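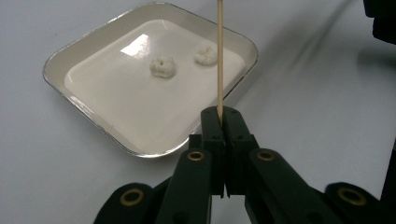

According to Amparo Arroyo, the fingers become tired long before the back does, and a machine that wants her place on the skewer line is welcome to take the fingers part first. She said it to me before I had put on my hairnet, and she repeated it later in the canteen, in front of her supervisor.

The line is at Woverum, a maker of party food on the edge of Stavbridge. For many years the work there has been the same. You take a thin wooden skewer, you bring it over the tray, you pick up something small and soft, and you do not crush it. A practised person makes 300 an hour. New people make half of this, and many of them leave before April, when the wedding orders begin.

Since last spring, a part of each shift is spent differently. The workers hold a black gripper with two blocky fingers, and they do with it what they would otherwise do with the hand. The skewer stands upright between the fingers, and the person moves it to the tray. These movements are recorded, and from the recordings a robot arm, which everybody calls Ilie, should learn how to do the job.

Ilie has its own table at the end of the hall. On the day of my visit it was slow, and it pressed too hard. Severino Barroso, who leads the project, was not embarrassed by this. Soft food is difficult, he explained, as every piece has another shape and will not stay where it was put. "A box is a box," he said. "A piece of fresh cheese has opinions."

The question in the canteen is a different one. If I teach the machine my work, what will I do after? Nandini Arumugam has worked on the line for 14 years and she asked it at the first meeting. The answer she received was that no one would be dismissed because of the robot for 2 years. She wanted it in writing. She got it in writing, and she keeps the paper in her locker.

"I don't say they are lying," she told me. "I say that two years is not very long when you are fifty-one."

There are also small things which have changed already. The hours with the gripper are paid at a higher rate, and at first there was some jealousy about who was chosen. Now there is a list, and the turns go round. The gripper is heavier than a skewer, of course, and the linkages are stiff for small hands. Yvonne Sowerby asked for a rest of ten minutes after each turn and the company agreed. She told me that she enjoys the sessions more than she expected – you must think about how you move, and she had never thought about it before.

For Hermenegildo Galindo this was the most strange part. He approaches a tray always from the left, with a small turn of the wrist at the end, and he did not know it until the engineers asked him why. He had no answer. His mother cooked like this, perhaps. Now Ilie sometimes makes the same turn, and the others shout his name across the hall when it happens.

Woverum plans to put the arm on one real line next year, beside 9 people, with the easiest products only. The delicate ones will stay with the hands for the moment. When I asked Arroyo whether she would like to work next to it, she thought about it while she took off her gloves. It depends, she said, on who must clean it.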